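Friday at the Moltum cheese open day

I have wanted to get to Moltum in June for years, and this time the dates finally worked. The Skastberg dairy opens its doors for one long day when the cows are up on the summer grass, and if you care at all about cheese you should put it on your list. I got off the bus at nine with an empty cooler bag and went home with a very full one.

The dairy is a low white building at the top of the village, with the old milk platform still out front. You sign in, pull on a hairnet and blue shoe covers, and wait for your group to be called. Mine was the second of the morning. Our guide was Beril Gezer, who has been making cheese there since she left school and talks about curd the way other people talk about their grandchildren.

She started us at the vat. It holds 3,000 liters, and the evening milk and the morning milk go in together, still smelling faintly of the pasture (clover, mostly, and something peppery I never did place). We got there just as the rennet had done its work. Beril laid the back of her hand on the surface and pressed, and the whole thing came away from the side of the vat in one shiny piece. Then the cutting began, first in long slow strokes and then faster, until the curds were the size of hazelnuts. I could have stood there all morning!
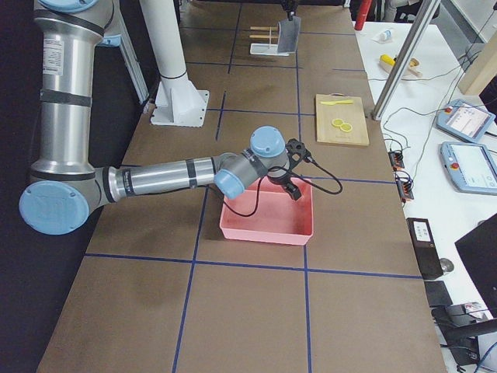 Pink tray on the brown table, Friday.

After the vat comes the part I knew least about, the pressing. Skastberg uses cast iron presses that came with the building, and each one has its own temper. The wheels are turned three times on the first day, wrapped in fresh cloth every time, and the whey that runs off goes down a channel in the floor to a tank. A neighbor collects it for his pigs. We were each given a small paper cup of it, still warm, and I was the only one in the group who asked for a second. It tastes like sweet, thin milk with a squeeze of lemon.

Next was the brine room, cold and dim and very salty on the lips. Two days in there for the small wheels, four for the large.
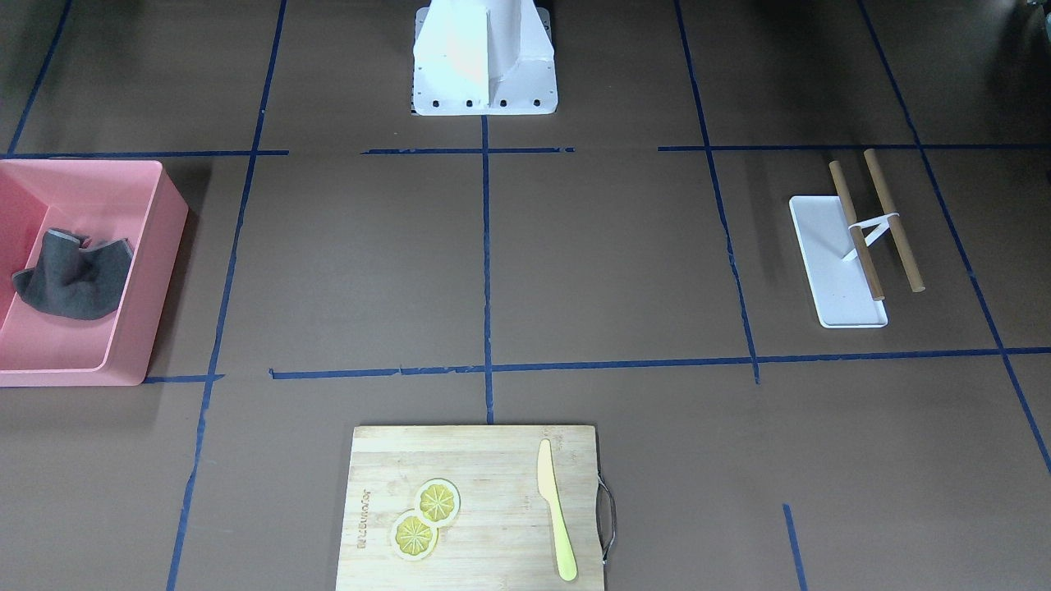
Then down the stone steps to the cellar, and what a cellar it is. There were 1,109 wheels on the spruce shelves that morning, according to the chalkboard by the door, and the oldest had been down there through two winters. The air smells of mushrooms and wet rock. Beril pulled a plug from one of the older wheels with a cheese iron, passed it around, and pushed the end back in to seal the hole. Nutty, crumbly, with those little crystals that crackle between your teeth. The younger one we tried next was softer and more buttery, and the group split right down the middle over which was better. I'm with the old one. 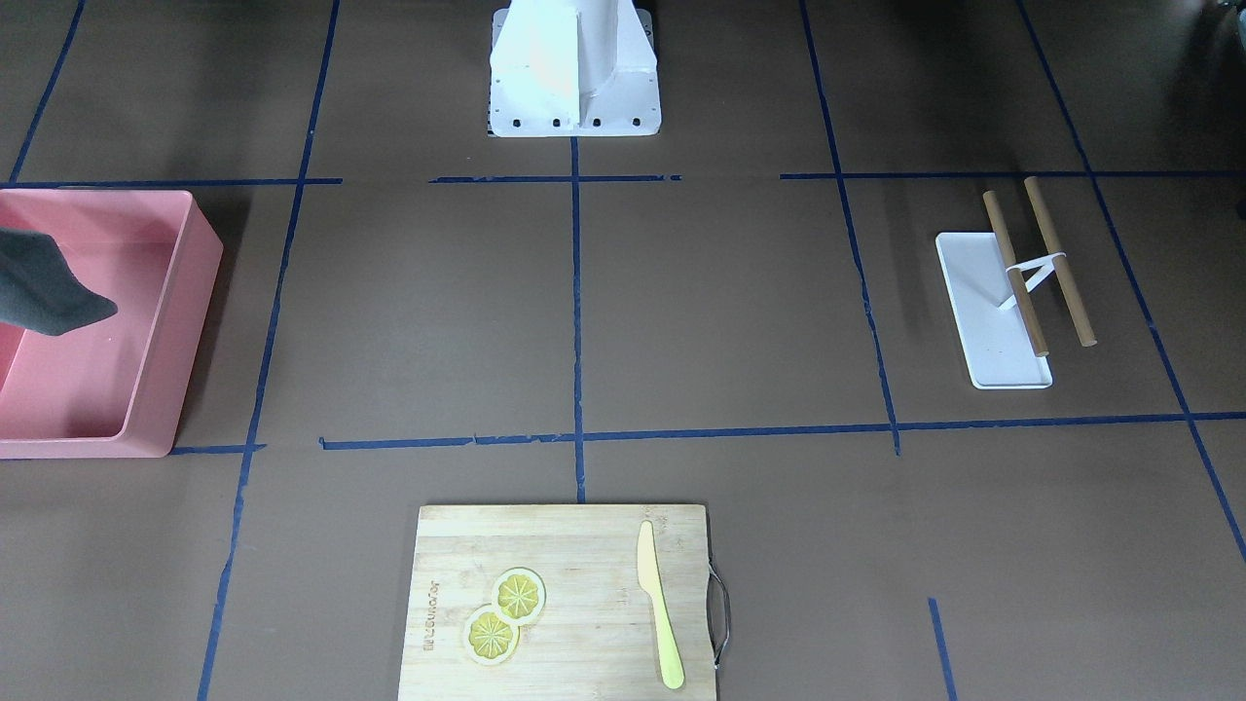
By noon the yard had filled up. There were long tables under the lime trees, potato soup from a huge pot, and rye bread baked in the village. I ended up next to Inès Cordier, a cheese seller who had come a long way to choose wheels for her shop, and she taught me to smell the rind before the paste and to let a slice warm up on the plate for a good half hour. I've been doing it since, and she's right.

The shop was busy but the line moved quickly. I bought a wedge of the two-winter cheese, a small fresh one rolled in chives, and a jar of the brown whey spread, which I had on toast the next morning and nearly finished. A few people in line asked the same thing I had wondered about, so I'll put it down for anyone planning a trip.
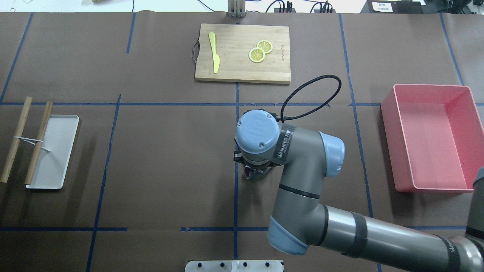
Can you visit the cellar outside the open day?
Only in small groups, and you have to call the dairy ahead of time. The shop is open most mornings without an appointment, but the stairs down are kept closed while the wheels are being brushed.

Bring a sweater for the cellar even if it's hot out, and shoes with some grip, as the steps are slick. The last bus down the valley leaves at 5:40 and it was packed, so get to the stop early. I had my cooler bag on my lap the whole way, and the man beside me leaned over to ask what was in it. We had the chive one open before the second stop.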